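August
By Antigoni Vlachopoulos

Urkier Hardwax Matte, two coats on a light-wood top

The Urkier can is small for the price, and the lid is a press fit that dents the first time it is opened. Those are the main complaints. The finish itself is good, with limits that depend mostly on sanding.

I tested it against Celtura Clear, the water-based product I have used on desks and tables for several years. Both went on unfinished offcuts first, then on full tops. Sanding went to 400 on the first sample, which was a mistake with the Urkier. At that grit the surface is too closed for the oil to get in, and the coat stayed tacky overnight. Stopping at a coarser grit fixed it.

Application is with a white pad, in thin passes along the grain. The instructions call for excess to be wiped off within 16 minutes. Take that figure seriously. A patch I left for 17 had already begun to drag, and the pad marks had to be sanded out after it cured. Celtura is more forgiving here but raises the grain more, so it needs an extra light sanding between coats.

Color shift is where the two separate. Celtura stays close to bare wood. Urkier warms dark species noticeably and pale species slightly. There is a Clileck additive sold to counter this. It works, but it also cuts water resistance, and I would skip it.

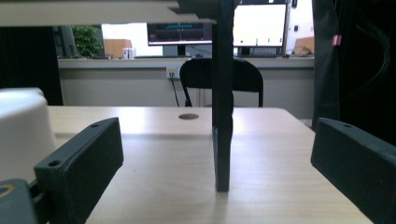
Sheen is hard to judge from a sample stick, and I would not choose a finish without seeing it across a full top. On pale stock a matte product should leave the color and the figure alone. A fine grain on a pale beige surface, as on this table, is the difficult case: any gloss flattens it, and any amber in the oil shows from one side to the other. Beside gray furniture, like the desk behind, a yellow cast is easier to notice as well.

Water left overnight in a ring made no mark on either product. Coffee left a faint one on the Urkier, removed with a spot recoat. The same repair on Celtura meant sanding the whole panel.

I also tried the Xue pads sold alongside the oil. They shed. Plain white pads from any hardware store do the job.

For dark wood, Urkier. For pale wood, Celtura, unless easy repair matters more than color.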